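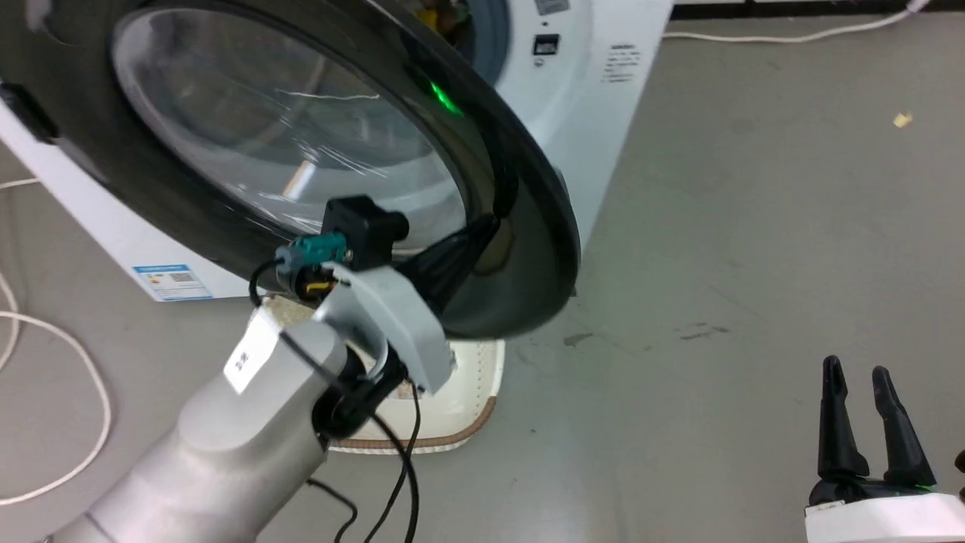
Fig. 1. Poste « lave-linge », hublot ouvert, vu depuis la caméra de tête. À gauche, le bras et sa caméra de poignet ; à droite, la pince à deux doigts.

Séance 3 : apprendre une tâche par démonstration
Notes de cours, module Manipulation
Rédaction : Noelia Pacheco, d'après le cours d'Aitana Urquijo

On passe enfin à la pratique, et c'est de loin la séance que je préfère ! Jusqu'ici, nous avons écrit des trajectoires à la main, point par point. Aujourd'hui, on montre le geste et le robot enregistre tout : positions articulaires, ouverture de la pince, images des caméras. Le modèle apprendra ensuite à relier ce qu'il voit à ce qu'il doit faire.

3.1 Deux manières de montrer

Le guidage manuel (kinesthésique). On met le bras en compensation de gravité, on le prend près du poignet et on l'emmène soi-même. On sent tout de suite les butées et les postures inconfortables, c'est un vrai plaisir pour débuter. L'inconvénient : vos mains entrent dans les images, et guider deux bras seul devient vite acrobatique.

La téléopération. On pilote à distance, avec des manettes ou un bras maître. Les images restent propres et les deux bras bougent ensemble. En revanche, on perd une bonne partie du toucher, et il faut un peu d'entraînement avant de produire des démonstrations fluides (patience, ça vient vite !).

3.2 Pourquoi un lave-linge ?

Parce que c'est un exercice formidable. Le hublot est un objet articulé : une fois saisi, il impose sa trajectoire, un arc autour de la charnière. Tirez tout droit et les efforts grimpent aussitôt. La vitre est transparente et pleine de reflets, l'anneau noir est brillant, et la caméra de profondeur n'aime ni l'un ni l'autre. Reprenez la fig. 1 : le hublot ouvert masque une grande partie de la scène, et on n'aperçoit qu'un peu de linge coloré en haut du tambour. Le linge, lui, est déformable, donc jamais deux fois dans la même position. Tout le programme du semestre dans un seul appareil !

3.3 Le rôle de chaque caméra

La vue de tête donne le contexte : où est la machine, où sont les bras, le hublot est-il ouvert ? La vue de poignet prend le relais pour la saisie. Question à garder en tête pendant le TP : à quel moment de la tâche la vue de tête ne suffit-elle plus ?

3.4 Conseils pour de bonnes démonstrations

Commencez toujours par une pose de départ lisible, pinces dégagées.
Gardez une vitesse régulière. Les longues hésitations s'apprennent aussi !
Variez la position initiale du linge et l'angle du hublot.
Si vous ratez une saisie, reprenez-la calmement et continuez. Ces corrections sont précieuses, notez-les « R » dans le journal.
Surveillez les câbles du poignet quand vous tournez la dernière articulation.

3.5 Travail demandé

Par binôme, 21 démonstrations de la tâche « sortir une pièce de linge », toutes en téléopération. Rangez-les dans le dossier Loline, avec le journal. Patricio Benítez passera vous aider pour le réglage des manettes.

Lecture pour la prochaine fois : le polycopié de Yetunde Odukoya sur le clonage de comportement, en particulier le passage sur l'accumulation des erreurs.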